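Residency Diary of the Trondlow Reading Library
Entry for November

Morning

The Library opened to members at the usual hour. The heating in the east reading room had been restored overnight, and the notice directing readers to the upper floor was taken down before the doors were unlocked. Attendance was steady until noon. Several readers asked when the periodicals would return to their former shelves. They were informed that the periodicals will remain in the corridor until the new shelving is complete.

The diarist met with Kaiwen Deng, Head of Collections, to review the translation survey. The survey now covers 2,147 titles held in English translation, and the cataloging staff have confirmed the translator's name for all but 250 of them. The remaining titles are chiefly older children's editions and gift volumes, in which the translator was often left off the title page. Mr. Deng asked that the phrase "translator unknown" be used only after the preface, the back matter, and the publisher's lists have been checked. Until then the record is to read "translator not stated." The change takes effect at once and applies to records already entered.

A letter was received from the Flarnesano branch requesting the loan of three folding display stands for its winter program. The loan was approved on the condition that the stands be returned before the spring book sale. The branch has kept them past the agreed date on two earlier occasions, and the reply mentions this.

Afternoon

The second meeting of the Story Cycles reading group was held at two o'clock under the direction of Tetteh Abugri. The group is reading collections in which one tale is told inside another, and it will continue for six sessions. The subject of this session was the opening of the Arabian Nights, from the two royal brothers to the first night on which Shahrazad begins to speak.

Mr. Abugri began by reminding members that the work has no single author and no single agreed text. The number of stories differs greatly from one collection to the next, and some of the best known tales in English, Aladdin among them, entered the book through the French version of the early eighteenth century. One member had prepared remarks on Sinbad and was asked to hold them for the fourth session.

Discussion then turned to the merchant and the demon. Members compared two English versions of the passage in which the merchant throws away the date stones. The older version was judged slow but easier to read aloud. The newer one was preferred by those who read at home. There was some disagreement over whether the stories told by the three old men are meant to be equal in worth, since each one buys the same share of the merchant's life. The diarist found the third old man's story very short and said so.

Members were also reminded that decorated hardcover editions are welcome at the sessions, but that page numbers will not match from one edition to another. References should be given by the name of the tale. 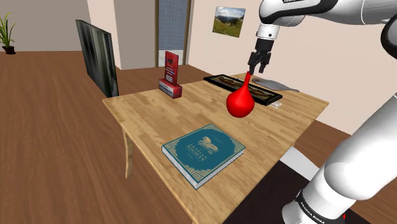
Evening

The lecture by the Eshun Society on the care of family papers began at half past six. The speaker recommended plain folders, a cool closet, and the removal of metal clips. Questions continued for nearly an hour. A member who had stored letters in a basement was advised to move them upstairs and to leave them unopened until they could be looked at properly.

The diarist afterward completed the order to Flundine for book tape, date slips, and two dozen gray boxes. The boxes ordered last year were too shallow for the map folders, and the deeper size has been requested in writing.

The diarist's own reading was limited to the tale of the fisherman. It had been read once before, in school, and only the brass jar was remembered. The young king who is half stone had been forgotten entirely. Notes on the passage have been placed in the group folder for Mr. Abugri.

The building was locked at nine. The lamp on the back stairs is out again and has been reported.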